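Workshop News, March

From the Benches: The House Robot Moves Indoors

Members who come in during the evenings will have seen the mobile base parked by the drill press since last fall. It has a name now, Tokard, and it has an arm. This item is a report on where the build stands and what is left to do before we let it loose in anyone's home.

The base is the same one we described two newsletters ago: two driven wheels, two casters, a plywood deck, and a steel mast bolted through the deck with four plates. The mast was the first thing to go wrong. It swayed when the base stopped short, and with the arm mounted the sway was bad enough to throw off the depth readings for a second or more. We added two braces from the deck to a collar at mid height. That fixed most of it. The rest was cured by slowing the base down, which costs us time on long runs but makes the robot easier to be around.

The arm is a secondhand Udero with new bearings in the shoulder and a new cable loom. The old loom had been repaired with at least three kinds of tape. Þröstur Brøndum made the new one over two weekends and labeled both ends of every wire. If you have ever chased a fault in someone else's wiring you will know what that is worth. The wiring diagram is in the blue binder on the shelf over the bench. Please put the binder back when you are done with it.

The gripper has two fingers that open and close together. It will hold 300 grams without slipping if the surface has some texture. Smooth plastic is still a problem. We tried bicycle inner tube on the inside faces and it held well for a day, then the glue let go. The next try is a cast pad that sits in a groove so that it doesn't depend on glue.

Most of the work since the new year has been in simulation. The reason is practical. The shop floor is flat concrete, the doors are wide, and there is no furniture in the way. A home has narrow halls, doors that stand half open, and beds and chairs that stick out where you don't want them. We could have built a mock hallway out of scrap drywall, and we may still do it, but the simulator was already on the shop computer and costs nothing to run overnight.

The house we are using has a hallway with a wood floor that leads to a bedroom. The first task we set was to drive up the hall with the gripper open, find a small bag left on the floor against the wall, and stop within reach of it. Picking it up comes later. Stopping in the right place is harder than it sounds when the walls on both sides are pale and flat, because the depth camera model gives poor readings on surfaces like that, just as the real one does. 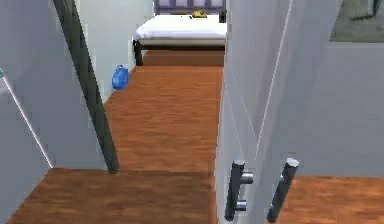 Savau wrote in after the last members' night to say that simulated floors are too kind. Real planks have gaps and raised edges, and a caster that rolls smoothly on the screen will catch on a threshold strip the first time it meets one. The same note asked whether we had put any slip into the wheel model, and suggested we add more than we think we need.

We had put in some slip, though not enough. After reading the note we doubled it and ran the hallway task again with the same settings otherwise. Out of 684 runs, the robot stopped in the right place in 582 and missed in 102. Before the change the misses were fewer, but we trust the new number more. Most of the misses were at the doorway. The base drifts a little while it drives straight, and by the time it reaches the door it is close enough to the panel that the planner gives up and backs off. Sometimes it backs off, comes forward again to the same spot, and keeps doing that until the time limit.

Two changes are planned. The first is to have the robot correct its heading halfway up the hall instead of waiting until it is at the door. The second is to tuck the arm in while driving and open it out only when the base has stopped. Right now the arm rides forward, and the planner has to treat the whole front end as one wide object. With the arm tucked, the base should have more clearance on each side. Calimlim has offered to write the tuck motion and test it on the real arm, with the base up on blocks and the wheels off the floor.

On the hardware side, the battery box is finished. It slides out from the back on drawer runners and is held by one latch. The fuse is on the outside where you can reach it. Run time with the arm working is nearly 50 minutes, which is enough for a test session. Please charge the pack on the metal shelf only, and take it off the charger before you lock up for the night.

The stop button has been moved from the deck to the top of the mast. It was too low before, and two of us had to bend down to hit it, which is a bad position to be in next to a moving arm. There is also a wireless stop now. It hangs on the hook by the light switch. Whoever is running the robot carries it, and if it isn't on the hook and you can't see who has it, assume the robot is live.

We still need a few things. If you have any of the following at home and want them gone, bring them in and leave them under the bench with a note:

Threshold strips, any width, for the test floor
A short length of wood flooring, used is fine
An interior door, with or without hinges
Rubber feet or bumpers for the front corners of the base
A small soft bag with a loop handle

The door and the flooring are for the mock hallway, which we now expect to build after all. The plan is to stand it along the back wall behind the band saw, where it can be folded flat when the floor is needed for something else. If you object to losing that stretch of wall, say so before the framing goes up.

Work sessions on Tokard start at 7 p.m. and go until the person with the key wants to go home. You don't need to know any programming to help. The finger pads need casting and the front bumper hasn't been started.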